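Korach Portfolio Desk: Setup Guide
Section 3. Price alerts and watchlists

Before you start: you need a funded account and a confirmed email address. Alerts don't work on accounts still under review.

3.1 Create a watchlist

1. Sign in and open the Lists tab.
2. Select New List and type a name.
3. Enter a ticker symbol or company name in the search box, then select Add.
4. Repeat for each stock or fund. A list holds up to 55 entries.
5. Select Save.

Note: Lists made in the older Voris app move over the first time you sign in. Alerts do not, and must be entered again.

3.2 Set a price alert

1. Open a list and select the stock.
2. Select Alerts, then Add Alert.
3. Choose Price Above, Price Below or Percent Change.
4. Enter the value. For Percent Change, the starting point is the previous close.
5. Choose email, text message or both.
6. Select Turn On. A bell shows next to the ticker.

An alert expires after 66 days unless you renew it. Stock splits cancel any open alert on that stock.

Caution: An alert is not an order. Nothing is bought or sold when it goes off. To trade at a set price, place a limit order (Section 4).

3.3 Analyst rating changes

Upgrades and downgrades come from the Bloxham feed, which is off by default. To turn it on, go to Settings, Data Feeds, and check Ratings. Price targets may be delayed by one trading day.

Caution: Orders over 1,000 shares entered from a rating notice need a second confirmation. Check the quantity before you accept.

Automation stocks starter list: open Lists, Starter Lists, Automation, and select Copy. 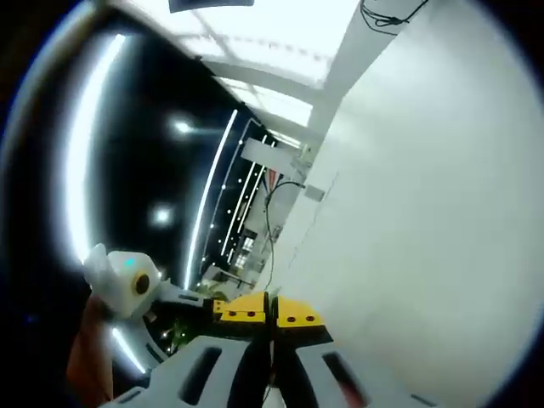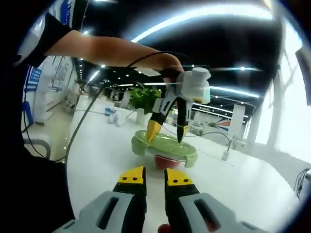 Hand-held grippers with yellow fingertips.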